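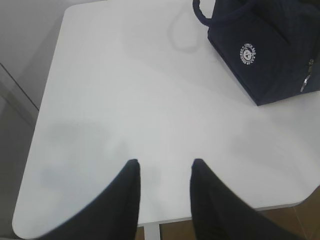

Fig. 3. White tabletop with a dark navy blue bag at the upper right corner.

Home | Guides | Library Setup | Cast and Credits | Subtitles | Support

Section 3. Stage Names, Birth Names and Screen Credits

Tavberg Film Catalog stores one record for each performer. A record can hold any number of names, but only one of them is shown on the title page of a film. This section covers how to enter a stage name, how to link it to a birth name, and how to keep the credit as it was printed on the film.

Before you start

You need an account with editing rights and a library that has finished its first scan. If the scan is still running, the People tab is grayed out.

3.1 Name types

Display name. The name shown in cast lists and search results.
Birth name. Stored in the record and hidden by default.
Credited name. Belongs to a single film. Used when the credit differs from the display name, as with early roles or a changed spelling.
Alias. Anything else, including nicknames and names in another script.

3.2 Entering a stage name

1. Open the People tab and select New Record.
2. Type the stage name in the Display Name field. The limit is 200 characters, spaces included.
3. Set Sort By to Family Name or Whole Name. Choose Whole Name for performers known by one word.
4. Leave Birth Name blank if you do not have a source for it.
5. Select Save. The record number appears at the top right of the record.

Note: Do not put the birth name in parentheses after the display name. The search index reads the parentheses as part of the name, and the performer will not match credits brought in from other libraries.

3.3 Adding a birth name

1. Open the record and select Names, then Add.
2. Choose Birth Name from the list.
3. Enter the name in full, in the order it is normally written.
4. Fill in the Source field. An interview, a program booklet or a published biography will do. The field cannot be left empty.
5. To show the birth name on the public page, check Visible.

Caution: Checking Visible applies to every shared copy of the library. Some performers keep their birth names private — check the source again before you turn this on.

3.4 Keeping the printed credit

A performer who changed names partway through a career should still have one record. Do not make a second one.

1. Open the film, then Cast.
2. Select the performer's line and choose Edit Credit.
3. Enter the name as it appears on screen, including initials and odd spellings.
4. Select Save. The cast list now shows the printed credit, with the display name beneath it in smaller type.

Example: the cast of the serial Clarncombe includes an actress credited as J. Boychuk in the opening episodes and as Jocelyn Boychuk later on. Both credits point to the same record. A search for either form returns the full list of her work.

3.5 Merging duplicate records

Duplicates are common after an import, mostly where one source used a stage name and another used a birth name.

1. In the People tab, check the boxes beside the records to be merged. Up to 50 can be merged in one pass.
2. Select Merge.
3. Choose the record to keep. Its display name is carried over, and the display names of the others become aliases.
4. Review the credit list and select Confirm.

Caution: A merge cannot be undone from the menu. Export the library first (see Section 7). Libraries with more than 600 performer records should be exported in parts.

Note: Two performers may share a stage name. Compare birth years and film lists before merging. If both records are correct, add a short label such as "Cluldale Theater" in the Tell Apart field. The label shows in search results only.

3.6 If a name does not appear

Rebuild the index from Settings, Library, Index. If the name is still missing, look for a trailing space in the Display Name field — this is the usual cause with pasted text.

Comments

tremblay_reels: Merge kept the wrong display name for me. Fixed it under Names by setting the alias as display and saving twice.

Odile: Does Whole Name sorting carry over on export? Mine went back to Family Name.

hollis44: @Odile it does if you tick Keep Sort Settings in the export window. Off by default.

Odile: Found it, thanks.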